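Re: [rarkside-list] sofa covers, washing at home??

Hi all, quick one before I run for the bus. Grey woven fabric, close up: 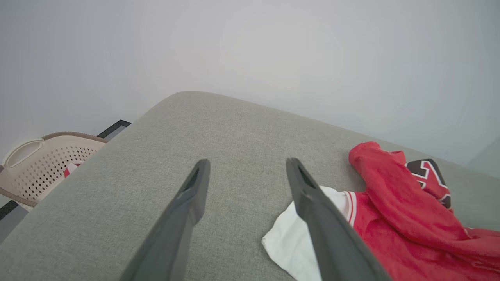
## What Decha asked

> Has anyone washed the Cirketen covers in an ordinary machine? Label has worn off mine. Also does the zip side go at the back or underneath, I've lost the leaflet.
>
> Decha Siriwan

## My two pence

- Yes, washed mine in February. Cool wash, 2 covers at a time, no more. Ours is only a small machine
- Zips shut first. Learnt that teh hard way
- Dry flat if you can – never the tumble dryer, mine came out a size smaller and took 10 days of swearing to stretch back
- Zip at the back. Underneath it digs in

Patrício at the Vokport shop does spare covers, ring before you go, he shuts early. Didnt ask the price sorry.

Will look for the leaflet tonight – think its in the drawer with the boiler stuff. Can scan it if anyone else wants one?

Must dash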